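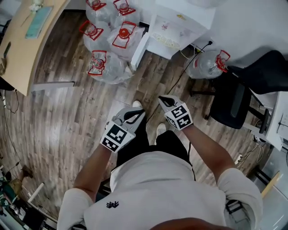 Progress report to the Hastard fund, 7th February
Prepared by Chrysoula Papadakis, Nindton office

Dear colleagues,

In this period we worked mainly on the drinking water point, the first part of your grant. The dispenser is in its place by the wall, and the large water jugs are kept on the floor close to it. Staff of both teams use it every day. Before, they had to go down to the canteen on the ground floor.

Our supplier is Venkataraman. They deliver every 9 days, and we have asked them to bring the jugs before the office opens. One delivery in January came late, and we have spoken with them about it.

From the 1,000 dollars of the grant, 30 remain. We kept them for cleaning of the dispenser.

Still open are four points:
a low rack, so that the jugs do not stand on the floor
a fixed channel for the cables under the desk
a second shelf for cups
a short instruction for changing the jug

The rack is ordered from Wavier and should arrive in March. I will send you the invoice when I receive it.

With kind regards,
Chrysoula Papadakis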